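Ticket 293: Radby label printer skips every other tag
Status: Solved
Product: Clollier tag software, Radby desktop printer

Reported problem
Printing price tags for our bead and button shop. Single tags come out beautifully. Any batch over 40 feeds a blank after each printed tag, so half the roll is wasted.

Tried so far
Restarted printer and computer. No change.
Swapped in a new roll from Bagheri. Still skipping, though the print is much crisper on this stock, so I'm keeping it!
Ran the gap calibration from the front button. Fine for 73 tags, then the blanks came back.

Reply from support
Great notes, thank you! Please open Page Setup and read us the tag height and the gap setting. Also check that the print resolution says 300.

Update
Resolution was right. Gap was set to "continuous" in the batch profile only, which explains why singles were fine. Changed it to "die-cut," saved the profile under a new name, and ran the whole button list. Every tag printed, no blanks. I'm thrilled, this has bugged me for weeks!

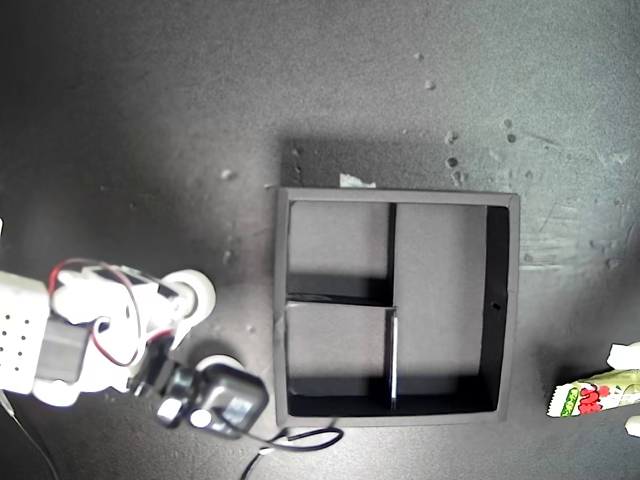 Page last changed: 26 January 2024

One leftover question. The new profile disappears from the menu when I switch the screen theme to Darkness. It prints fine if I pick it first and switch after. Happy to test a fix if one comes out in February.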